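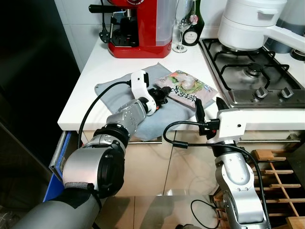 Soft package slips when lifted from a folded towel by two arms

Posted in: Home and Shared Workshop Builds
Status: Open

Submitted by: Ackermann_Kitchen

The undersigned is building a two-arm kitchen helper under the project name Urus. The work is carried out at home, at an ordinary counter beside a gas stovetop. The present task is to pick up a plastic food package that rests on a gray folded cloth and to move it to the clear part of the counter.

The left gripper approaches over the left edge of the package, and the right gripper comes to the opposite corner from the lower right. In the last set of 20 attempts, 7 ended with the package on the counter as intended. In most of the others, the fingers closed on both the package and the cloth, and the two were lifted together. In a smaller share, the bag slid out of the right gripper as soon as the arms began to rise.

The grip force has been raised twice without improvement. Advice is requested on the following points: whether the cloth should be removed, whether the fingers require a different surface, and whether both arms should close at the same moment. The control software is Zevent, with its default timing.

Answers

Posted by: Gikbridge Workshop Desk
Marked as helpful

Members of this workshop have completed a similar build, and the following is offered on that basis.

The cloth should be kept for the time being. A bag lying directly on a smooth counter gives the fingers very little room beneath its edge, and removing the cloth would likely replace one fault with another. It is advisable to lay it flat in a single layer and to fasten it with removable tape on the underside. A cloth placed diagonally, with a corner over the front of the counter, is free to travel with the package.

The closing height should then be raised in steps of 2 millimeters until the fingers no longer collect fabric. Please change this value for one arm at a time and record the result before adjusting the other.

With regard to timing, the arms should not close together. The left gripper should close first and hold. The right gripper should follow after a short pause, and the lift should begin only when both have reported contact. A bag with soft contents changes shape when it is pinched, and the second arm is otherwise closing on a position that is no longer correct.

Grip force should be returned to its original setting. On our own build it was reduced to 60 percent of maximum, and fewer packages were lost — the higher setting pressed the contents away from the fingers and left only loose film between them.

It is further recommended that the cables at both wrists be secured along the arms before lifting trials resume. A hanging loop can catch on a drawer handle. Glassware should also be moved well out of reach.

Posted by: benchtop_member

Rubber on the fingertips. The same difficulty was resolved here with pieces cut from a kitchen glove. They wear out and must be replaced.

Posted by: third_shelf

Has the package been tested both frozen and thawed? The two conditions behave very differently, and the original post does not state which applies. No opinion can be given on the Zevent timing, as other software is in use here.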